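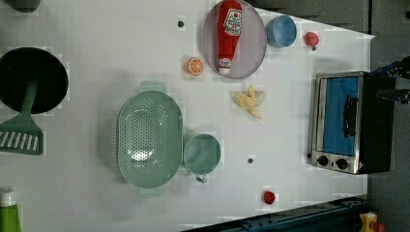
June
By the Flusstead Course Team

Search this book Enter keyword Go

Chapter 6 Heat Transfer in Domestic Cooking

6.1 Introduction

Heat reaches food by conduction, convection and radiation. In most cooking methods at least two of these act together, but one is usually dominant. Shallow frying relies chiefly on conduction through the base of the pan — boiling relies on the movement of hot water around the food.

The rate of conduction through a flat base depends on its area, its thickness, the conductivity of the material and the difference in temperature between its two faces. A thick base spreads heat more evenly but responds slowly when the hob setting is changed.

6.2 Energy needed to heat water

The specific heat capacity of water is taken in this chapter as 4,200 joules per kilogram per degree Celsius. Raising 200 g of water by 40 degrees therefore requires 33,600 joules. The energy drawn from the supply is always greater, as part of it warms the vessel and the surrounding air.

The Tveit method, set out in section 6.3, estimates this loss from two temperature readings. Readers should revise the units in Chapter 2 before continuing.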